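Altik sets bench rules for small robot arms

Altik, the training network for automation technicians, has published a good practice guide for small tabletop robot arms. The guide is dated 2026-04-25 and replaces a two-page notice sent to member workshops in January.

It applies to arms weighing up to 5 kg that work without a fence. Such arms are now common in classrooms and repair shops, and until now most sites wrote their own rules – or had none.

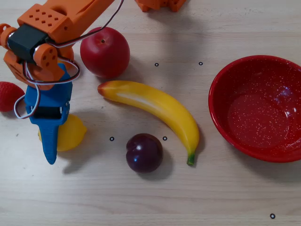
Vol. 5, No. 275

Cabling gets the longest section. Servo wires should be tied to the arm at each joint, with enough slack for full travel, and loose loops kept away from the gripper. An arm with its wires hanging over the work area may still be used for pick-and-place practice with light objects such as fruit, but only at reduced speed and with one person at the switch.

Tabletop markers must be fixed in place and checked before each session. Bowls and other containers should stand where the arm can reach them without passing over the operator's hands. Printed grippers are to be checked for cracks every week and replaced at the first sign of damage.

The draft was tried out at two sites, Plirirent and the Chatzigeorgiou workshop, which together logged 2132 sessions. Most of the changes they asked for concerned wiring and the position of the stop switch.

Brilivside, which supplies parts to about 275 member workshops, will include a printed copy of the checklist with new orders. The guide is voluntary.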